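Sheen, touch-ups and the grey wall at Brirarside

The front room at Brirarside faces slightly east of north and gets direct sun only in early summer, at an angle so shallow that it rakes along the long wall and shows up every filled hole. I have now painted that wall three times. The first two coats of paint were wrong in different ways, and the notes below are mostly about the second way, which took longer to understand.

The colour was never the difficulty. It is a dark grey called Wynne, mixed by Junomby, and the tin gives its light reflectance value as 7. For anyone who has not met the term, light reflectance value (LRV) is a scale from 0 to 100 for how much visible light a surface sends back. A ceiling white will be in the high eighties. A grey that most people would call mid-grey on a card might be 25 or 36. The number says nothing about hue and nothing about sheen, and the second omission is the one that cost me the most time.

Sheen is measured separately. A glossmeter throws a beam at the surface at a fixed angle and measures how much comes back in the mirror direction. The usual angle for general work is 60 degrees. For very flat finishes it is 85 degrees, close to skimming the surface, and the reason for the change of angle is the whole of my problem. A paint that reads near nothing at 60 degrees can read several units at 85. Flat paint is only flat from the front. Sit on the sofa at the far end of the room, look along the wall towards the window, and you are doing your own 85 degree reading with a much bigger lamp.

On a pale wall this hardly matters. The surface is already scattering most of the light that lands on it, so a little extra from the mirror direction disappears into the total. On a dark wall there is very little scattered light to hide it. If the body of the paint sends back seven per cent and the surface film adds another two at a low angle, the wall looks noticeably paler from that position. The change is smooth across the wall if the film is even. If the film is uneven, every change in texture shows as a change in colour, and the eye is very good at finding the edge.

Decorators call this flashing. It has at least three causes that I can separate, and probably more that I can't.

The first is uneven suction. Bare filler and old paint pull water out of the new coat at different rates. Where the water goes quickly, the binder sinks with it and leaves more pigment standing at the surface, which dries flatter. Where the old paint is sealed, the binder stays up and dries with slightly more sheen. One coat over patched plaster will show every patch. This was my first attempt, and I have no excuse for it. The tin says to prime new filler and I did not.

The second is roller texture. A medium pile sleeve leaves a fine stipple. A brush leaves ridges. A foam sleeve leaves almost nothing. Each of them sends low-angle light back differently, even when the paint and the thickness are the same. Cutting in with a brush along the ceiling and then rolling up to it gives a band with different texture at the top of the wall, known as picture framing. On white you can ignore it. On Wynne it was visible from the road, at least with the lamp on and the curtains open.

The third is time. Water-based paint starts to set at the edges within minutes in a warm room. If you roll back into it after that point you are dragging a part-formed film, and the overlap dries with a different surface. I did the second attempt in July with the heating off and the window open, thinking fresh air would help. It helped the paint to dry too fast. The lap marks were vertical, evenly spaced, and matched the width of my reach.

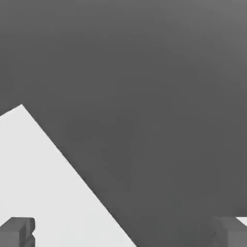

A comment under the last post said that all of this was avoidable, and that the answer was to stop using flat paint on dark walls and go up to an eggshell. The argument was that eggshell has an even film, can be wiped, and can be touched up with a small brush; flat paint is a finish for ceilings and for people without children. It went on to say that the marks I was complaining about were burnishing and had nothing to do with lapping, and that I should rub one with a dry thumb to find out.

I did the thumb test. It is a good test and I should have thought of it. Rubbing a very flat surface knocks down the pigment standing proud of the binder and leaves a shiny spot, and on a dark colour the spot is obvious straight away. I now have a permanent thumb mark beside the light switch. The vertical bands, though, were there before anything had touched them and did not have the soft edges that rubbing gives. So the comment was right about burnishing as a mechanism, and there was some of it round the door, but the bands were laps.

On eggshell I am less convinced. A higher sheen makes the lap marks less likely, mainly on account of the extra binder, but it makes every dent and ridge in the plaster more likely to show. The long wall here is lime plaster over stone, skimmed in gypsum at some point, with a hollow to the left of the chimney breast that takes a 49 mm fold of paper under a straight edge. I tried eggshell on a test board and leaned it against the hollow part. From the sofa it looked like a pond. A flatter wall would give a different answer, and if yours was boarded and skimmed in the last ten years I would take the comment's advice over mine.

Touching up is a separate matter. My experience is that neither finish touches up well after the first month. The wall has picked up dust and a certain amount of cooking by then, and the tin has not. The usual trick is to thin the paint slightly and dab it with an offcut of the same sleeve, feathering outwards with less paint each time. This works on pale colours. On Wynne it works from the front and fails from the sofa, as you would expect from the two gloss angles. The only reliable repair I have found is to recoat the whole wall, corner to corner, with no stopping. I keep enough in the cupboard for one full coat and have stopped pretending that the small jar labelled TOUCH UP has any purpose.

What I changed for the third attempt:

Filler was spot primed, left overnight, then the whole wall had a mist of the same primer so that the suction was equal everywhere. I tested with a wet sponge. The damp patch should fade at the same rate wherever you put it -- if it goes dull over the filler first, prime again.

The room was kept cool and shut. I painted in November with the window closed and the radiator off. Drying was slow and the wet edge lasted long enough to get from ceiling to skirting and back without hurry.

Cutting in was done with a small roller of the same pile wherever it would fit, and the brush line was kept to the last finger's width. I cut in one section at a time, just ahead of the roller, so that the two were wet together.

The last pass on every section was a light one, from the top down, always in the same direction. Stipple has a direction even when you cannot feel it. Half the wall rolled off upwards and half downwards will look like two greys.

All the tins were boxed, meaning tipped into one bucket and stirred together before starting. Two of mine had batch numbers one digit apart and I could see the difference on card.

I also bought a better sleeve from the trade counter in Stativthorpe, which cost more than a tin of primer and was worth it. The cheap ones shed, and a fibre under flat dark paint catches low light like a scratch. Wash a new sleeve before use, dry it, and wrap it in masking tape, then pull the tape off. Most of the loose fluff comes with it.

The result is even from the sofa in daylight. With the standard lamp on there is still a faint band under the picture rail, at the height where I moved the steps. I know where to look for it, so this may not be a fair test. The total time, counting all three attempts and the sanding between, was 107 hours, a figure I have because I keep a job book, and which I have not shown to anyone in the house.

The other three walls are still the old cream. The plan had been to carry the grey all the way round. I have since measured the wall with the window in it, where nobody can ever look along the surface into the light, and I think that one could be done in a day with an ordinary sleeve. The wall opposite has the same raking light as the long one, two sockets and a radiator. It is staying cream until at least next winter.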